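## 4. Recording Demonstrations in Occupied Rooms

This section applies to operators who collect two-handed demonstrations with the Skovness hand-held grippers for the Tivwood policy study. Complete the calibration in Section 3 before proceeding.

### 4.1 Preparing the task

1. Place the container on a stable, raised surface within easy reach of both grippers.
2. Load the container with soft and crinkled items. Mixed packaging and folded cloth are preferred, as the study measures how well a learned policy handles objects that change shape.
3. Open both grippers fully and hold them near the container for 2 seconds before the first grasp.
4. Perform the task at a steady pace. Do not touch any item with the bare hand.
5. Return both grippers to the open position and end the recording.

**Caution:** Keep fingers clear of the linkage arms while the jaws are closing.

A container with tapered walls, such as the perforated basket shown, limits the angles at which the finger pads can approach an item. Operators should vary the approach from one recording to the next. 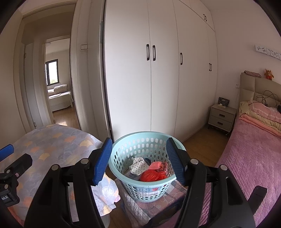 Afridi asks whether the items should go back to the same positions before each recording, given that a repeated layout is easier to compare. They should not. In the Mindavstead trials, policies trained on a fixed layout completed 69 percent of test runs and failed most often when a package lay under cloth.

### 4.2 Number of recordings

1. Record 10 demonstrations per layout.
2. Rearrange the items by hand between layouts, with recording stopped.
3. Allow about 11 minutes for each layout, including rearrangement.

**Note:** A dropped item does not invalidate a recording. Pick it up with the gripper and continue. Recordings that include a recovery are labeled separately and are used in the second stage of training.

**Caution:** Stop recording if either gripper loses tracking. Repeat the calibration before resuming, and discard the affected file.

Transfer completed files as described in Section 5.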